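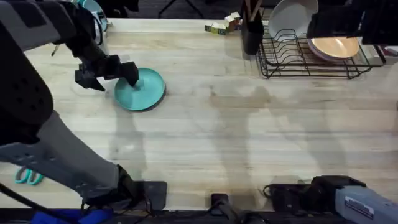 Gundovis Anwenderforum > Zweiarm-Zellen > Wartung und Einrichtung

Thema: Fehler 802 am linken Greifer, immer beim Tellergreifen

tellerwender schrieb:
Hallo zusammen, ich brauch mal eure Schwarmintelligenz. Wir haben eine Tischzelle mit zwei Armen, beide vorn an der schwarzen Montageschiene festgemacht, Holzplatte drunter, Steuerung über die Drundport-Box. Aufgabe ist Geschirr: Teller vom Tisch aufnehmen und in den Abtropfständer stellen. Lief den ganzen Winter ordentlich, aber seit März wirft mir der linke Greifer ständig die 802 (Positionsabweichung Finger), und zwar fast nur, wenn er den Tellerrand fassen will. Bei den Holzklötzen gar nichts! Rechter Arm läuft sauber durch.

Was ich schon probiert hab: Neustart, Greifer neu referenziert, Strom auf dem Fingermotor hoch (ja ich weiß, bitte nicht hauen). Nach dem Referenzieren ist eine Weile Ruhe und dann geht's wieder los. Hat jemand eine Idee?

ryu schrieb:
Den Strom bitte sofort wieder runter, damit machst du dir nur das Getriebe im Greifer kaputt.
Wie fährst du denn an den Teller ran? Wenn ein Finger innen auf dem Teller aufsetzt, bevor der andere über den Rand ist, verspannst du dir alles gegen die Tischplatte. Die 802 kommt dann völlig zu Recht. Bei Klötzen merkst du davon nichts, die packst du ja von oben und hast links und rechts Luft.

tellerwender schrieb:
Strom ist wieder auf Standard, versprochen. Und ja, ein Finger innen, einer außen, anders krieg ich so einen flachen Teller ja gar nicht zu fassen. Aber das war im Winter genauso, an der Anfahrt hab ich nichts geändert.

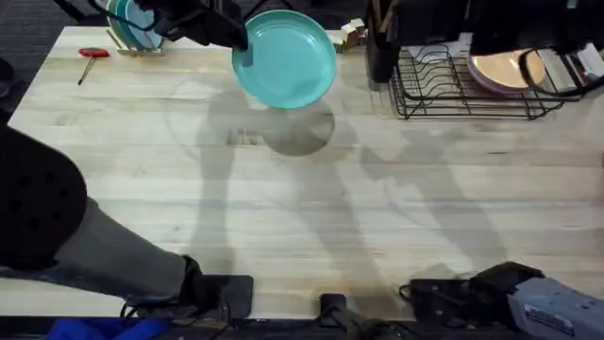
Teller am Rand gefasst und angehoben, hinten links der weiße Ständer.

Wenn er ihn so weit hat wie da oben, ist alles gut. Die 802 kommt beim Zufassen oder gar nicht, in der Luft hatte ich sie noch nie.

kabelbinder_bk schrieb:
Moin, Bahman Kiani hier, ich betreue bei uns mehrere von den Dingern. Ich tippe auf die Kabel. Guck dir mal an, wie die Leitungen bei dir um die Halterung am Gelenk rumlaufen. Diese Schlaufen sehen harmlos aus, aber wenn sich der Arm zur Platte runterbeugt, zieht es am Stecker, der Encoder verliert kurz den Kontakt, und dann steht halt irgendeine Position drin, die nicht stimmt. Hatten wir genau so. Wochenlang Parameter gedreht und am Ende war's ein Stecker.

Mach mal Folgendes: Arm stromlos, Stecker am Greifer abziehen, Pins angucken, wieder rein, Zugentlastung so setzen, dass in der tiefsten Stellung noch Spiel ist. Dann von Hand durch den ganzen Arbeitsbereich führen und dabei auf das Kabel schauen und nicht auf den Finger.

ryu schrieb:
Bahman, bei allem Respekt, bei Kontaktverlust müsste doch ein Kommunikationsfehler kommen und keine 802. Die 802 heißt: Encoder antwortet, Wert passt nicht zum Sollwert. Ich bleib bei der Anfahrhöhe. Holz arbeitet, und wenn die Platte übers Frühjahr auch nur ein kleines bisschen hochkommt, setzt der Finger früher auf als gedacht. Platte an der Greifstelle neu antasten, fertig.

kabelbinder_bk schrieb:
Müsste, ja :) Bei der alten Firmware auf der Drundport wird ein kurzer Aussetzer aber einfach mit dem letzten Wert überbrückt. Du siehst den Kommunikationsfehler nie, du siehst nur die Abweichung hinterher. Ab Fallier 2 ist das anders. @tellerwender, was hast du drauf?

tellerwender schrieb:
Oha. Noch die alte, nie angefasst. Never change und so.

fatemeh_r schrieb:
Ich misch mich mal ein, weil ich beides schon hatte und ihr euch sonst noch bis zum Sommer streitet. Das lässt sich leicht trennen: Lass den Greifer 500 Zyklen auf und zu fahren, der Arm in genau der Pose wie beim Tellergreifen, aber so weit angehoben, dass die Finger die Platte garantiert nicht berühren. Kommt die 802 trotzdem, ist es Kabel oder Greifer. Kommt sie nicht, nimmt man sich die Höhe vor. Bitte die Gelenkwinkel am Handgelenk dabei möglichst gleich lassen, sonst liegt das Kabel anders und der Test sagt nichts aus.

Und schau dir gleich die Fingerbeläge an! Glasierte Tellerränder sind glatt, abgenutzte Beläge rutschen, der Finger läuft weiter zu als erwartet, und schon hast du auch eine Abweichung. Die tausche ich bei uns paarweise, nie einzeln.
Gruß, Fatemeh Ranjbar

tellerwender schrieb:
Super Idee, mach ich heute Abend! Den Tisch räum ich dafür vorn komplett frei, die Schere und der Kleinkram sollen da eh nicht liegen.

tellerwender schrieb:
So, 23 Uhr und ich bin schlauer. In der Luft kam die 802 zweimal. Danach Stecker gezogen: ein Pin stand sichtbar zurück. Hab ihn vorsichtig nachgesetzt, Kabel neu verlegt mit mehr Spiel am Gelenk, denselben Test nochmal gefahren, kein einziger Fehler. Bahman, Bier geht an dich!

Aber, und jetzt kommt's: beim echten Tellergreifen hab ich danach immer noch eine 802 gehabt. Viel seltener, aber sie war da. Also Platte neu angetastet, und ryu hat auch recht, der Finger kam tatsächlich zu tief an. Anfahrhöhe korrigiert, seitdem Ruhe. Die Beläge sind noch gut, Ersatz hab ich trotzdem bestellt.

ryu schrieb:
Nehm ich auch als Bier. Trag dir das Antasten fest in den Wartungsplan ein, bei Holz mach ich das jeden Monat, und zwar an mehreren Punkten und nicht bloß in der Mitte.

kabelbinder_bk schrieb:
Jeden Monat find ich übertrieben, einmal im Quartal reicht bei uns locker. Nachgesetzten Pin würde ich aber nicht auf Dauer drinlassen. Bestell dir ein neues Kabel, der wandert dir wieder raus.

tellerwender schrieb:
Kabel ist bestellt. Firmware mach ich erst, wenn das getauscht ist, sonst weiß ich wieder nicht, woran es lag. Muss ich bei Fallier 2 beide Arme neu referenzieren oder nur den linken?

fatemeh_r schrieb:
Beide, und vorher die Parameter sichern. Die Greiferwerte gehen beim Update verloren.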